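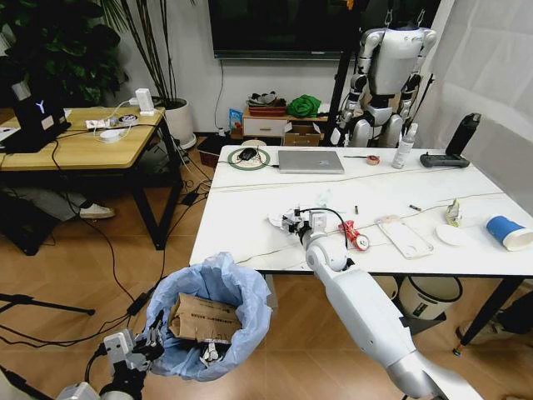 ## Ronda de segurança – escritório Torico, piso 2

Feita às 17h, antes do fecho. Comentários à frente de cada ponto.

- [x] **Extintores:** selo e manómetro verificados. O do corredor tem a etiqueta da Fovent quase ilegível; pedir segunda via.
- [x] **Saída de emergência:** a porta abre sem chave. A barra está dura, lubrificar.
- [ ] **Iluminação de emergência:** o bloco da escada apagou ao fim de 10 minutos em bateria. Pedido aberto à Netard.
- [x] **Quadro elétrico:** acesso livre, diferencial testado e rearmado.
- [ ] **Extensões:** duas ligadas em série na sala da impressora. Retirar uma e pedir tomada fixa.
- [x] **Cestos de papéis:** com saco. Cartão grande vai dobrado para o contentor do rés do chão.
- [x] **Mesas:** portáteis fechados ao fim do dia, cabos fora da zona de passagem.
- [ ] **Primeiros socorros:** faltam compressas e o soro caduca em março. Encomendar à Sandu, quase 20 unidades de cada.
- [x] **Planta de evacuação:** afixada, mas ainda com a sala de reuniões antiga.

Pontos em aberto passam para a ronda de fevereiro. O da escada não espera: voltar a testar logo após a reparação.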